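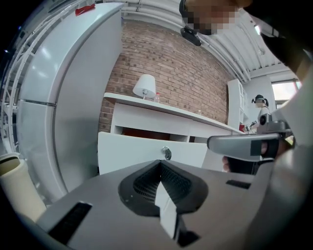

Sheila Haworth bought her last refrigerator in August, and she says she has no plans to buy another. She is 71 and lives on the north side of Lidlow, in a house where the previous one ran for 30 years. The new one came with a two-year warranty and a card asking her to download an app. She threw the card out.

Repair people hear a version of that story most days. The old machine lasted, the new one might not, and the owner wants to know if it's worth fixing. Florian Prantl has worked on home appliances in Lidlow for most of his adult life and gives a short answer on the phone. If the compressor is running and the food is warm, he'll come out. If the compressor is dead and the unit is more than ten years old, he tells people to start shopping.

"I lose money on that advice," he said. "I'd lose more driving out there to give it in person."

Most of his calls are small things. Door gaskets are the most common. A gasket hardens, lets in damp air, and frost builds up at the back of the freezer until the fan blades hit it. The owner hears a ticking noise and thinks the motor is going. A new gasket from Semeniuk, the parts dealer on Stekow Road, costs less than a tank of gas and goes on with a screwdriver, or on some models with nothing but your thumbs.

Dirty coils come second. They sit underneath or behind the cabinet, and a long brush will clear them if you pull the plug first. Prantl does his own twice a year. He has a dog.

Semeniuk keeps 106 kinds of gasket on the shelf and can order more. Illia Panasiuk, who works the counter, says customers often arrive with a photo of the appliance and no model number. The number is usually on a sticker inside the fresh food section, on the side wall near the top or behind the lower drawer. He sends 7 or 8 people home for it on a busy Saturday.

Control boards are harder. Older refrigerators used a mechanical thermostat and a defrost timer, both cheap and both easy to test with a meter. Many newer ones run everything through a circuit board, and when a maker stops selling that board the rest of the machine goes with it. Khrystyna-Mariia Fedoruk rebuilds boards at a bench in Cleltitz, mostly by replacing relays and capacitors. Her last invoice for the year was number 501. She turns down boards with water damage - the traces rot under the coating and the fault comes back.

Haworth's old refrigerator went to her nephew's garage, where it holds soda and bait. He replaced the door gasket in the fall. The light inside doesn't work and he hasn't looked into it.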